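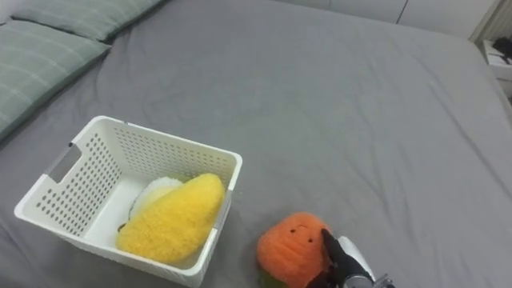

The guest bed, gray sheet on, toys getting sorted.

12/23/20
By Sharon Waweru

So my plan for today was to wrap presents, and what I did was strip and remake the spare bed and then sit down next to it with a basket of plushies for most of the afternoon. I regret nothing!

The gray fitted sheet is the one I bought in August, and I am still not over how soft it is. I paid 49 dollars for the set, marked down from up to 100 depending on the size, and yes, it wrinkles. I ironed exactly one sheet in my life (my first apartment in Fevthorpe, trying to impress my mother) and I'm not starting again now. The sage green pillows with the pale grid pattern came later. I went back and forth on them for ages because I thought green and gray might look a bit like a dentist's office, but next to each other on the bed they're really calm and nice.

Now, the toys. My niece Nandine gets this room when she stays over, and she has opinions about who sleeps where. The white basket with the little round holes used to hold cleaning stuff under the sink. I gave it a good scrub and it turns out to be just the right depth for plushies - tall enough that they don't roll out, low enough that she can reach in and grab one in the dark.

The fuzzy yellow one is named Gruber. Is he corn? Is he a banana? We've had this argument at dinner more than once and I'm staying out of it. He shares the basket with a fluffy cream-white one that sheds on everything I own, so that one may be headed for a pillowcase and a gentle wash before she gets here.

And then the little orange fruit with the dot eyes and the tiny smile, who I call a persimmon and Nandine calls a tangerine. I love that face so much. It goes on the pillow, never in the basket - her rule, and I follow it.

Still to do in there: find the extra blanket, move the lamp closer to the bed, clear my winter coats out of the closet so she has a couple of hangers. The wrapping paper is still in its bag by the front door. I'll get to it tonight after supper, with a movie on.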